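Gripper drops out at cycle 144, fault 3619
Print this thread | E-mail this thread

winum_tech
Started 2018-11-18. We have a Vorik arm moving wrapped sandwiches from a tray to a basket. Twice now it has thrown fault 3619 at cycle 144 and the fingers have opened by themselves. The second time my offsider had his hand under it. He wasn't hurt, but I've locked it out.
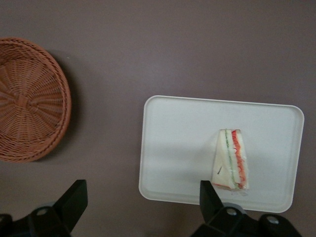

Grip force is at the default and the wrist cable was replaced in April. Has anyone else had it let go on a fault?

rattanakul
Same cycle both times is no cable. Sounds like a counter or buffer filling up. What's your log limit?

winum_tech
3000 lines. I haven't checked how full it gets.

enisis_user
I disagree about the cable. Ours only failed at full wrist rotation, and that came up at the same point in the program every run. Check the strain relief before you touch the software.

rattanakul
Fair enough, but a cable fault shouldn't open the fingers. Look at the fault action setting. If it's on release, change it to hold.

winum_tech
It was on release. Changed to hold, still locked out until I've looked at the log and the cable.

enisis_user
Hold can trap a finger, so do a risk assessment first.

Contact us | Copyright Winum Forums | Back to top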